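Speaker notes: The first-aid box at home and at work
Talk for the evening group, Stirnstead hall

Start slowly. People are still finding chairs. Say good evening, say that the talk is short and that questions are welcome in between.

First point. Ask who has a first-aid box at home. Then ask who has opened it this year. Wait for the hands. In my experience many hands go down at the second question, and it is good to let people look around the room a little.

Tell the story of the workshop in Novgate. I was asked to look at their box. It was on a high shelf behind paint, and the lid was so stiff that I needed a knife to open it. Inside I found two plasters and a bus ticket. They had 348 visitors in June and no one had needed the box, so they believed that it was in order.

Second point, the kind of box. I like a metal case with a lid that stands up by itself, a handle to carry it, and a cross on the front so that a visitor also understands what it is. Soft bags are lighter and good for walking. At home I prefer the case.
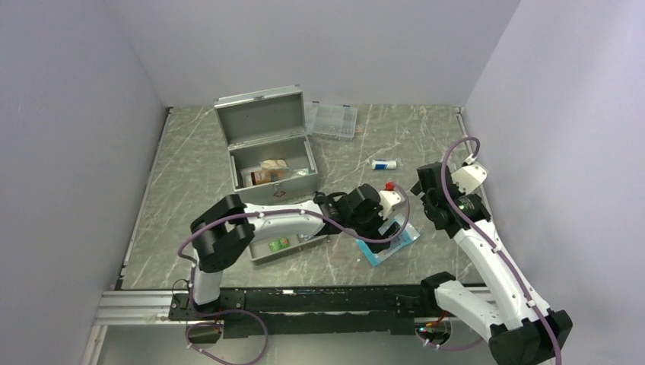 How often should I check what is inside?
Two times a year is enough for most homes, and also each time after you have used something from it.

Continue with the contents. Do not read the whole list, it is on the handout. Speak only of these:
Bandages. Keep them clean and dry, and keep the wrapped ones wrapped.
Medicine. Leave it in its own box with the paper inside. Loose tablets are a danger, because after some months you do not remember what they are.
Small things in clear packets. You want to see what you have before you tear it open.
Gloves. People forget them always. Pass the sample pair around.

If there is time, speak about the Gál cabinet, which many families in Stosthorpe have on the wall. It is a nice cabinet but the key is a problem. My advice is to hang the key beside the door, high enough for small children.

Third point, opening and closing. A lid that falls on your fingers makes a second patient. Show with my own case how one hand keeps the lid up at its top edge and the other hand is free to take things out. Let two people from the first row try it. Ask them to find the scissors without looking at me for help.

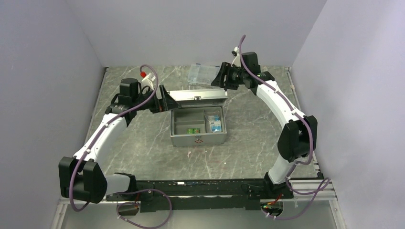 Page last changed: June, by the author (handout list made shorter)

After the exercise, ask the two people what was difficult. Usually they say that too many things lie on top of each other. Then I explain my order: what you need quickly goes in front, what you need seldom goes to the back, and nothing goes under the medicine.

Costs. Somebody will ask. The Novgate workshop put aside 2,000 for the whole building, with cases, refills and a course for the staff. For one home it is much less, and you can begin with what is already in the bathroom.

Last part. Give out the handouts, the blue pile is in large print. Remind people to take back their gloves sample to the table by the door. The hall closes at nine, so questions after that must be outside.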